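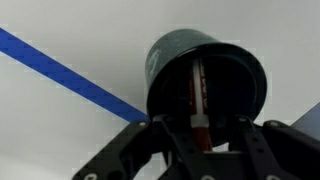

Photo: Hideaki Iwasaki

About Us

Welcome to Prustura, and thanks for stopping by to find out a bit more about us! We're a small stationery shop and mail-order supplier in Folisville, and we've been looking after desks, classrooms, studios and kitchen-table offices for longer than either of us expected when we signed the lease.

Deepak Shukla and Hideaki Iwasaki met while working in the same art supply warehouse in Lundon, where they spent a good many lunch breaks grumbling about pens that gave up halfway down a shopping list. The grumbling turned into a plan, the plan turned into a spare room stacked to the ceiling with cartons, and eventually (with a lot of patience from both families) we opened the doors one Monday in June with 2 staff and a borrowed till.

These days there are 8 of us, and the catalogue has grown to 712 items. Red and white, like the one standing in its dark cup at the top of the page, is a favourite colour pairing of ours, but you'll find every other colour here as well, along with notebooks, rulers, erasers, envelopes and more kinds of desk cup than is probably sensible. Deepak does the ordering and has strong feelings about matte finishes. Hideaki runs the workshop bench out the back, where he'll happily talk nibs with you until closing time.

We also put together classroom packs under our Nomura label. Last school year we sent out 581 of them, each one packed to the teacher's own list, and we loved reading the thank-you cards that came back.

If you're nearby, please come in and scribble on the tester pads, that's what they're for! If you're further away, drop us a line and one of us will write back, quite possibly by hand.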